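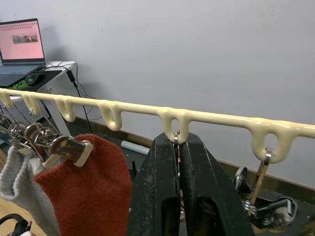 Ticket 455: gripper stops with "object lost" while holding a clip hook
Opened: November 16, 2019
Cell: Pretura, sock hanging
Software: Brividora task runner
Status: Fix in place, watching

What happens
The arm closes on the thin metal hook of a sock clip, up at the loop on the rail, and then the runner throws "object lost" and freezes both arms. The hook is still between the fingers when it does this! I have to hit the stop, open the gripper by hand from the panel and restart the job from the top. We got 23 of these in 100 cycles, all with the clips and none with the socks themselves, so at least it's a very consistent little fault.

What I tried first
1. Re-ran the camera calibration at the wrist. No change.
2. Slowed the approach to half speed. It looked lovely, but it failed just as often.
3. Swapped the left and right gripper cables at the controller. The fault stayed with the same gripper, so I put them back.
4. Raised the grip current limit to 490 mA. Slightly better for a while, then the same error again. Set back to default.

Reply from Vinasora support
Thanks for the great log! The runner decides whether something is held by looking at finger width after closing. Wire is so thin that the reading sits very close to "fully closed". Please check the fingers for anything that could shift the zero point, and tell us when the width was last zeroed.

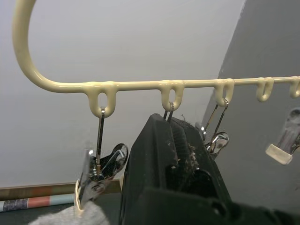 Good call on the zero point. Knitted socks shed like crazy and there was lint on the fingers, tufts and all. I hadn't zeroed the width since we put the Pelupessy finger tips on in January, so the runner was working from a very old number. Powered down, locked out the arm, brushed the fingers and wiped them with a dry cloth. Then I zeroed the width with nothing in the grip and saved it to the cell profile.

After that I gave the clips their own "held" threshold, separate from the one for cloth. It's under Grasp > Thin parts, and I'm so happy that menu exists – I had never opened it.

Ran the job again with both arms, socks on the table and clips on the rail. No "object lost" so far.
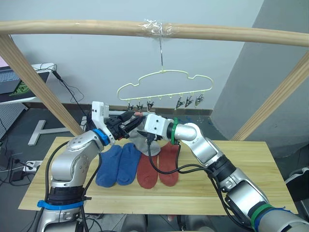 Both grippers on the gray sock, with the blue and red ones laid out on the table.

Still open
- Can the runner warn when the width zero is old? I would love that.
- "Object lost" freezes both arms even if only one is holding anything. Is that on purpose? Happy to leave it if it's a safety rule.
- Added finger brushing to the start-of-shift list. Keeping the ticket open until we have another full run on the clips.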